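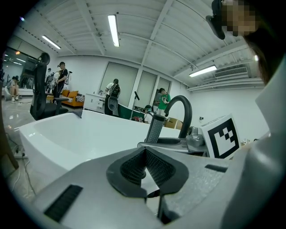
Black gooseneck on a white basin – splashing and base leak
Posted in: Taps, Sinks and Wastes

Ulleteo
January 26, 2025
Basin is white, glossy, rounded rim. Faucet is a black gooseneck with a gray textured sleeve on the lower shaft, over a chrome base. Outlet sits 181 mm above the rim. Two questions. Splash reaches the floor at full flow, and there is a slow weep where the shaft meets the base. Is either a reason to replace the whole thing?

Satska
No. Separate the two faults. The splash is drop height plus flow rate. Fit a laminar insert in place of the aerator and throttle the shutoffs a quarter turn. The weep is an O-ring.

Bucur
Disagree on the laminar insert. On a curved basin wall a solid stream sheets up the far side. I measured more water on the counter with one fitted than without. Keep the aerator and change where the stream lands.

Satska
Depends on where it lands now. Ulleteo, distance from the outlet centerline to the drain?

Ulleteo
139 mm, toward the front. The spout swivels but has no tilt.

Bucur
Then it is hitting the slope. A swivel aerator with 17 degrees of travel will bring it most of the way back.

Tumari
Before ordering parts, pull the sleeve up and dry the shaft. Textured sleeves hold water against the joint and it drains for hours after use. I replaced 2 O-rings on mine last March before working that out. Wrap a dry tissue at the base, leave the faucet off overnight, check in the morning.

Satska
Reasonable test, but run it with the valve open as well. Spout seals on this type only see pressure during flow.

Ulleteo
Tissue dry after a night with the valve closed. Wet within a minute with it open, sleeve raised. Ordering the O-ring and the swivel aerator.

Bucur
Silicone grease on the ring – no petroleum jelly. Note the thread size before you order the aerator.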